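3.2 Constitution des lots en vrac

Les objets ménagers et de petit outillage arrivent rarement triés dans les filières de réemploi. Ils y parviennent en mélange, dans des contenants ouverts où les pièces longues, les pièces plates et les pièces annulaires se recouvrent. Le présent travail s'attache à cet état intermédiaire, entre la collecte et le tri, que la littérature traite le plus souvent par la seule masse volumique apparente. Les lots étudiés proviennent de deux points de dépôt, Prevby et Limidcombe, et ont été prélevés en mai sans sélection préalable de taille ni de matière.

Le corpus compte 2 230 objets, répartis en 13 lots. Chaque objet a reçu un numéro d'inventaire, une classe de forme et une classe de rigidité. La classe de forme distingue les objets allongés (brosses, manches, tiges), les objets plats (panneaux, plaques, couvercles), les objets annulaires (rouleaux, bagues) et les objets compacts, catégorie résiduelle. La nomenclature est celle de l'inventaire Jorus, dont nous avons fusionné deux rubriques trop peu représentées. Les objets tranchants, les contenants non vidés et les piles ont été retirés avant numérotation.

3.3 Contenant et versement

Tous les lots ont été versés dans un même type de bac, gris foncé, mat, sans couvercle, à parois hautes. La paroi arrière est inclinée vers l'intérieur ; cette pente ramène les objets compacts vers le fond, tandis que les objets plats tendent à s'y adosser. Le bac n'est pas nettoyé entre deux versements. Les traces blanchâtres qui en résultent sur le fond n'ont pas d'incidence sur les mesures de hauteur, mais elles réduisent localement le contraste avec les objets clairs, point repris à la section 4.1.

Le versement s'effectue en une fois, depuis le petit côté gauche. Aucune vibration ni aucun tassement n'est appliqué. On relève ensuite trois grandeurs : la surface du fond restée libre, l'inclinaison des objets allongés par rapport à l'horizontale et le nombre de contacts entre chaque objet et les parois. La figure 2 illustre une configuration dissymétrique : l'amas laisse à droite une portion du fond dégagée, un long outil de type brosse se tient presque à la verticale du côté gauche, et un panneau blanc marqué de traits fins et de salissures occupe l'arrière du bac. 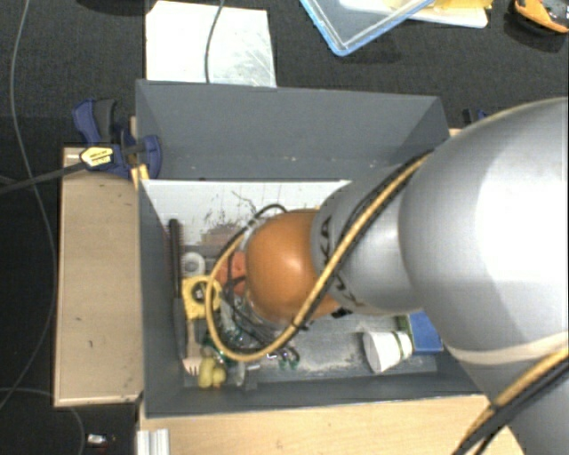
Figure 2. Lot en vrac dans le bac gris. À gauche, objet allongé en position presque verticale et, à sa droite, objet annulaire blanc ; à l'arrière, objet plat.

3.4 Règles d'annotation

Un objet est dit accessible si aucun autre objet ne repose sur lui. Il est dit appuyé si l'une au moins de ses extrémités touche une paroi, et libre dans le cas contraire. Les objets allongés dont l'inclinaison dépasse 60° forment une sous-classe distincte, dite dressée, car leur emprise au sol est sans rapport avec leur longueur. Les objets annulaires sont annotés par leur contour extérieur ; l'ouverture centrale est signalée séparément lorsqu'un autre objet la traverse.

Deux annotateurs ont traité l'ensemble des lots de manière indépendante, à l'aide de la grille Ruggiero. Les désaccords portent principalement sur les objets plats adossés, que l'un comptait comme appuyés et l'autre comme libres lorsque le bord supérieur seul touchait la paroi. La règle retenue assimile ce contact partiel à un appui. Après arbitrage, 3 297 relations de contact ont été conservées, objet-objet et objet-paroi confondus.

Lorsqu'un objet est partiellement masqué, sa classe de forme est reportée depuis l'inventaire et non estimée d'après la partie apparente. Cette disposition évite de ranger parmi les objets compacts une brosse dont seule l'extrémité émerge de l'amas. Les relations de contact situées sous la couche supérieure ne sont pas annotées, et les densités de contact données à la section 4 sont donc des bornes inférieures.

La surface libre du fond est exprimée en fraction de la surface totale, hors bande de 2 cm le long des parois. Cette bande est exclue en raison de l'ombre portée par les panneaux, qui rend la limite des objets sombres difficile à tracer.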